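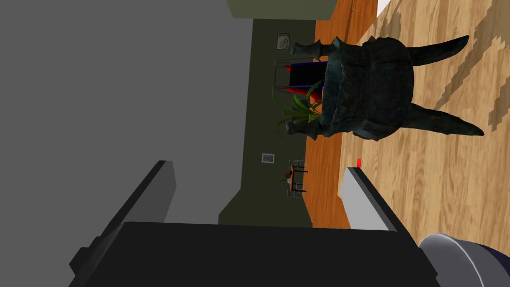
Setting Up Your First Team in Skusden

Welcome back! If you've finished the tutorial battle and Wynne has handed you the key to the guild hall, you're ready to put together a proper team, and this section walks you through it at an easy pace. Grab a drink, there's a bit of clicking ahead.

1. Open the guild hall and choose Roster. Your starting heroes are listed on the left, with their level and role under each name.

2. Drag 4 heroes into the front row. I always tell new players to use at least one healer (Fondero is a lovely one, and very forgiving if you tap the wrong skill in a panic!).

3. Drag 2 more heroes into the back row. They don't fight right away, but they step in when someone up front is knocked out.

4. Tap Skills and set the order for each hero. The game uses them from top to bottom, so put shields and heals above the big attacks if your team keeps falling over early.

5. Press Save Team and give it a name. You can keep 10 teams at once.

Note: Brenero shows up in the roster with a lock on his portrait. He opens at player level 36, and you can read his skills before then by holding a finger on the lock.

Caution: Clearing a team also takes off any gear its heroes were wearing. The gear goes back to your bag, so it isn't lost, but putting it all on again is a chore. Copy the team first if you only want to try something out.

6. Go to Practice and run a match or two with the new team. Practice costs no energy, and you can stop a match halfway through without any penalty.

If a saved team won't load after the December update, open it, move any one hero to a different spot, and save again. Thanks to Kamlesh Shukla for sending in that fix.

Guide by Santosh Thakur, last edited November 26, 2024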